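Bumton Showgrounds, home and garden fair

3 comments | 12 shares

I drove 40 minutes to Bumton for the home and garden fair in January, a month in which no sane person gardens before dusk. Entry was $5. Parking was $20, payable to a teenager in a bucket hat who pointed me towards a paddock and wished me luck.

The first shed belonged to hot tubs. I have been to five of these fairs now and the hot tubs are always first, and there is always a couple sitting in an empty one with their shoes off, discussing money.

Beyond them, Flestex was selling a hose that doesn't kink. The man on the stand ran it round a chair leg to prove this and then had to go and find another chair. Grostari had colour-matched compost bins, for people whose scraps clash with the fence.

The cut flower hall was the best of it – air-conditioned, for one thing. I stayed for a talk on making dahlias last in the vase (cut them early, change the water, stop putting them next to the bananas) and came out with a favourite flower and a sunburnt neck.

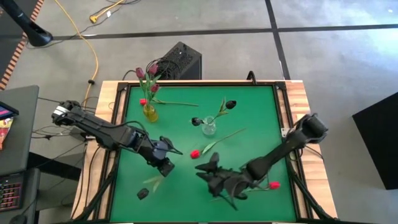 Lunch, such as it was

Ghauri had the only food van with shade, and a queue to match. I had the chickpea roll, and it was very good. The lemonade was mostly ice.

I left at three with one dahlia tuber, a catalogue of pergolas and no memory of the paddock. It took me longer to find the car than to see the hot tubs.

We use cookies to improve your visit. Accept | Manage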